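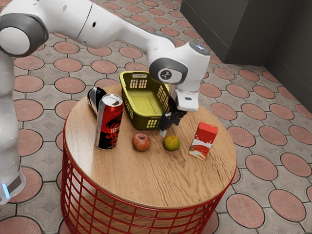
Can any robot arm clear a kitchen table yet, at a price a normal household could pay? I look after my dad's house as well as my own and the job that never gets done in either is the table after people have been round. I don't mean anything clever. I mean an apple, a small orange, a juice carton, a couple of drinks cans with one of them on its side, and an empty plastic basket on the same table that the fruit could go in. A child of five can do it. I have read about the Inska arm and the Talletov kitchen unit and both pages say "household ready", but neither says what happens when the things aren't where they were last time. I can bolt something down if I have to. I can't write code. Has anyone got one of these working at home?

Asked in Home automation, March
3 answers

Answer 1 (accepted)

Partly. I have had an Inska on a workbench since last year and I use it for sorting parts, plus some kitchen tests out of interest.

Picking up one object that stands by itself on a flat top is fine now. Apples and oranges are easy with a two-finger gripper as long as you keep the grip force low. An upright can is easy as well. A can on its side is harder. It rolls if one finger touches first, and shiny metal confuses the depth camera, so the arm thinks the can is somewhere it isn't. Cartons are in between. A full one lifts well, a half-empty one gets squashed and you have juice on the table.

I ran a mixed table like yours 41 times. It cleared everything without help in 10 of those. In most of the others it did the fruit, then got stuck on the can that was lying down, or pushed it off the edge. I now have a strip of wood round the edge of the bench.

Time is the other thing. A good run takes 9 minutes. I can do it by hand before the arm has finished its first look at the table.

You don't need to write code for basic picking, but you will need to teach it which things go in the basket and which go in the bin. Out of the box mine put everything in the same place – cans in with the apples.

If you want the table clear, no, don't buy one for that. If you want something to tinker with, yes.

Answer 2

Wait for the next Talletov, they are meant to be adding suction. Suction is better for cans.

Comment on this answer: Not on a rounded side it isn't, unless the cup is small and soft. We had suction at work and it dropped them.

Answer 3

I work in the packing area at Ardeleanu and we have had arms on the line for years. Ours does 300 cartons an hour, but every carton is the same size and comes down the belt facing the same way. When a different carton turns up the line stops and one of us walks over. A table at home is all different cartons, if you see what I mean.

We also tried a Stamum arm in the canteen, for trays. It went back. It was all right with the trays but people left things on them, and it had to be fenced off, so you lost the space of two tables.

One point about your dad's house. Check what the table weighs before you think about bolting an arm to it. A light table will rock every time the arm stops, and then the arm misses. Ours are on their own stands, fixed to the floor.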